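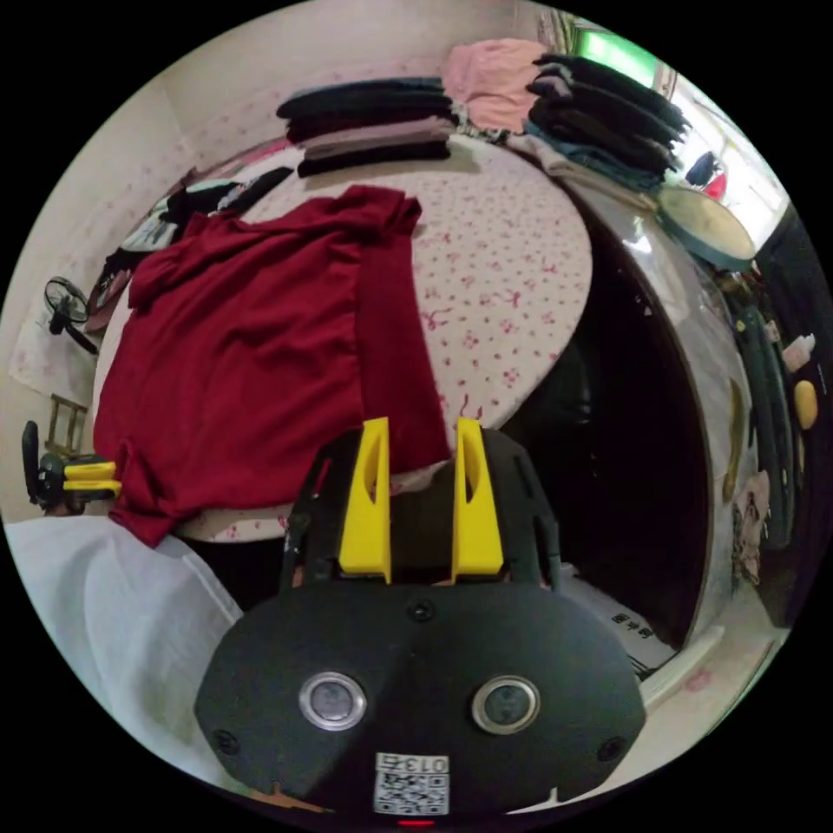 Landlord wants to "review" my deposit after the move-out inspection – normal?

Posted by Dinesh Kotian, Aug 19, 2023

Moved out of the Ploltwood apartments in June. The manager walked through, said "looks great," and shook my hand. Now I have an email saying my deposit is under review over 2 nail holes and a "tired" carpet. I was there ten years. I'm tired too. Do I have to wait for this?

nieto_renter
Check your state's deadline first. Most states give a landlord a set number of days to return the money or send an itemized list, and "under review" is not an itemized list. Write a short letter with your new address, the move-out date and the amount, and send it certified. Small nail holes usually count as normal wear. So does old carpet, in a lot of places. If the deadline passes, look up small claims. My filing fee was $40 and the check showed up before the hearing did.

Wirnix
they kept mine over a dirty oven. never even used the oven

Dodent
Did you take pictures of the carpet when you moved in? If so, attach them – and keep copies of everything.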